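4. Caring for your Trokgate wrap coat

Read this section before the first wear. It applies to the long and short versions in all colors. For the belted raincoat, see section 5.

4.1 Before the first wear

1. Cut the white basting thread that holds the back vent closed. Pull it out from the top.
2. Open the pockets. They are sewn shut with a single line of loose stitches. Use a seam ripper, and keep the point away from the lining.
3. Hang the coat on a wide wooden hanger overnight.

Note: Coats shipped before August have a chain loop at the collar. Later coats have a fabric loop. Neither one will hold the weight of the coat for long, so use the hanger at home.

4.2 Tying the belt

1. Put the left front under the right front and fasten the inside button.
2. Pass the belt through both side loops.
3. Tie it once, off center, and let the ends hang — a double knot will crease the wool.

4.3 Brushing and steaming

1. Brush downward from the collar with a soft clothes brush.
2. Fill the steamer with 200 ml of water and let it heat fully.
3. Hold the steamer head 2 inches from the cloth. Work from the inside where you can.
4. Leave the coat to dry for some 16 hours before putting it away.

Caution: Do not steam the leather trim on the cuffs. It will shrink and cannot be replaced.
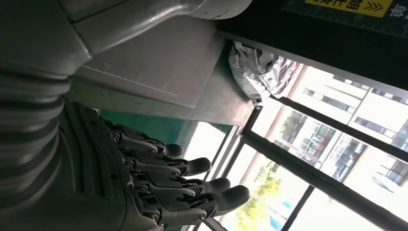 4.4 Storing the coat

1. Empty the pockets and close the inside button.
2. Take the belt out of the loops and roll it.
3. Use the cotton garment bag supplied. Plastic covers hold moisture.

4.5 Spare parts

Belts and buttons can be ordered from Ostmont under part number 729. Give the size printed on the side seam label. For lining repairs, write to Bent Bergmann at the Bundgaard workroom and include your order number.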